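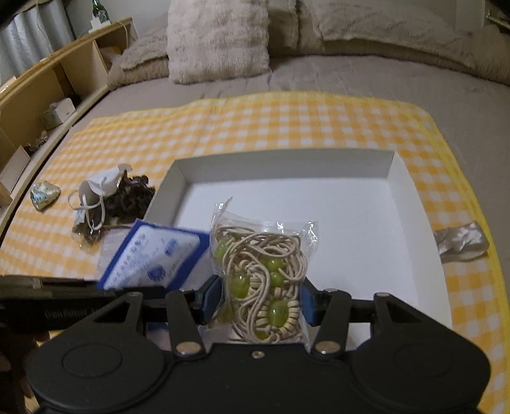 Home Talks Notes Archive Contact

Looking after a hand gripper
Speaker notes, November. By Sigrun Kristiansen

Okay, hi everyone, mics on? Good. I've got 11 minutes and I talk fast, so wave at me if I lose you.

I look after the hand grippers at Camomstead. Mine is called Cù (it means dog, and yes, it fetches). Black body, two blue fingertip pads, linkage arms riveted on. Tonight is just how I keep it going.

Pads first. Clear bags are what taught me to care about pads! A crinkly bag with a necklace in it slides around inside itself, so if one pad is even a little greasy the whole thing twists as you close. I wipe both with a damp cloth before every session, then let them dry. No sprays. I tried a spray once and spent the evening picking things up off the floor.

Rivets next. Wiggle each arm side to side with the trigger open. You want it to swing freely and not rattle. I had one at Oltar go sloppy after 41 sessions, and the pads started meeting crooked, left one a hair ahead of the right.

(Pause. Pass the spare arm around the room. Get it back this time.)

The middle screw on the plate: snug, a quarter turn past finger tight, stop there. Arvid cranked his down and the arms got so stiff he thought the trigger was broken. Sorry Arvid, I said I'd tell it.

Then the rail. Lint loves it, especially if you work on beds and blankets like I do. Dry paintbrush, the cheap kind, the whole length. I do that every 7 sessions, more often near anything fluffy.

Last check before I start: close on a sheet of paper and tug. If it slips on one side, go back to the pads.

Skip the Graleo story if we're past ten minutes. Questions.

Comments (3)

Arvid Backlund: It was half a turn, and I stand by the paper test.

tibbs: What size paintbrush?

Sigrun Kristiansen: @tibbs a one inch, trimmed a bit shorter so it's stiffer. I keep 2 in the case.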